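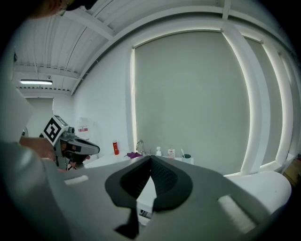
Hand-held grippers at the sink counter, with a faucet, bottles and a toothbrush in a cup.

Workshop > Hand tools and grippers > Faults and safety

When a gripper won't let go

A gripper that closes and stays closed is the most common fault we hear about from people using hand-held grippers for counter and sink work. Ours was an Ollico pair, and it stuck shut on a full pump bottle one Monday. The bottle cracked at the neck and soap ran into the handle. The repair bill was 142 dollars, most of it for a new drive belt. Most of that could have been avoided.

If it sticks while you are holding it:

Let go of the trigger first. Squeezing harder only winds the belt tighter.

Set the tool down on the counter with the fingers pointing away from you and from anyone else working there.

Switch off at the battery. The trigger lock does not cut the power on the older Ollico handles.

Turn the release screw on the underside a quarter turn at a time until the fingers go slack. Do not pry them apart with a screwdriver. We did this once and tore the rubber, and a replacement set had to come from Motitz.

Keep your own fingers out of the gap until the battery is out. A small gripper doesn't look like much, but it will bruise a fingertip badly.

Finding the cause

Nine times out of ten it is dirt. Soap, toothpaste and hand cream dry into the ribs on the inside of rubber fingers, and then the two sides stick together. Wash the rubber with warm water and a drop of dish soap on an old toothbrush, wipe it, and let it dry overnight before you use it. Don't use alcohol on rubber. It goes hard and shiny and then things slip.

If the fingers are clean and it still sticks, check the belt. Ollico says to change it at 1,000 closings. Ours failed at 648, and the shop at Steltgate told us wet work wears them out sooner. We now change it early and keep a spare in the drawer.

A gripper that opens by itself is a different fault, usually a low battery. Stop at 80 percent charge or below if you are lifting glass. Plastic bottles can wait a little longer.

Working near a faucet

Dry the counter before you start, and again when you change over. Turn the water off fully. The handle seals on the Ollico will take a splash but not a steady run of water, and if any gets inside, take the battery out and leave the tool standing fingers down on a towel for a full day.

With two people or two tools at one counter, agree who moves first. Most of our knocks came from both tools going for the same thing.

Spare rubber and belts: Motitz sells both by mail. Sombatkul has the belts only, and is closed for most of October.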